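I spent Tuesday afternoon at the Rurness open day over in Bivham, mostly for the robots, and came home with a notebook full of nightstand ideas. (Go figure!) They had a bedroom corner set up with a bed, a round nightstand and a corded phone, and a two-fingered robot working right down in the gap beside the bed. I stood there for a good 30 minutes, moving over whenever somebody wanted a better spot.

I've been fighting my own nightstand since April, so I looked at everything through that lens. The gap next to a bed is hard for anybody to get into, and a robot arm needs the room just as badly as my vacuum does.
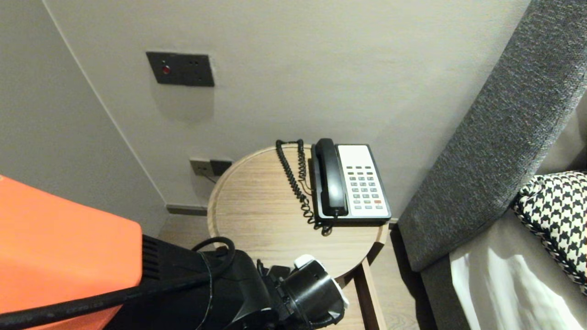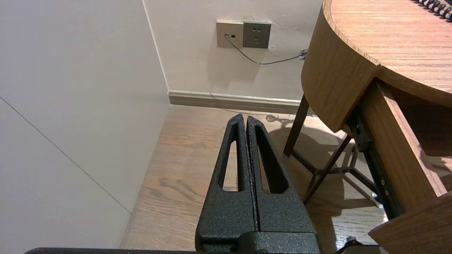
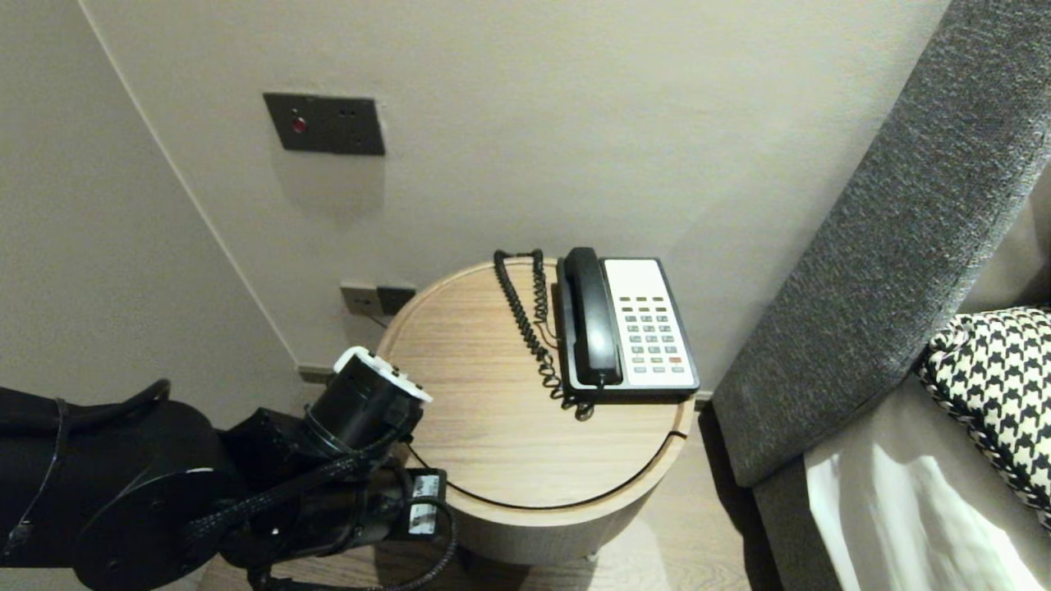
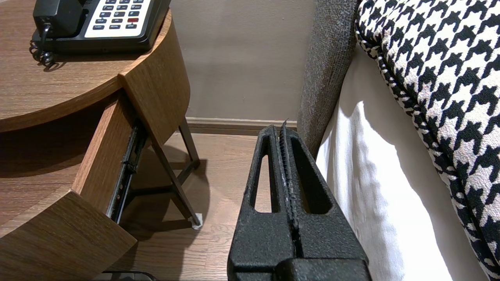 *The phone nightstand and its corner at the Rurness open day, Bivham.*

OK, so the tips, in the order I scribbled them down:

- **Shorten the phone cord.** Coiled cords love to heap up at the front of the table, right where you set your water glass. Unplug the handset end, let it dangle and untwist, then plug it back in. Mine was a rat's nest and now it lies almost flat.
- **Measure with the drawer open.** I always measured my nightstand shut, like a dope. Pull the drawer all the way out and see if you can still stand there and get your hand in. I ended up sliding mine over and gained enough room for my knees too.
- **Wipe the drawer slides.** While the drawer is out, run a dry cloth along the metal rails and snug up any loose screws. Go easy, they strip fast in soft wood.
- **Tie up the slack behind.** One loose loop on the floor by the baseboard is all it takes to snag a broom. I use the hook-and-loop ties from Nikex, and a pack lasts me ages.
- **Look for a lip.** A little raised rim around a round top is great for pens and earplugs that roll. It does collect dust, so keep an old toothbrush handy.
- **Pick legs you can clean under.** Slim legs beat a solid box down at floor level, and felt pads save the planks.

I asked one of the demo folks what gives them the most trouble in a bedroom, and she said cables and soft bedding – same as me on laundry day! Roughly 400 people came through, she told me, and most of them wanted to know if it makes beds.

The next open day is at the Galbraith building. Parking was 16 dollars in the lot, so take the bus. Number 26 stops right across the street.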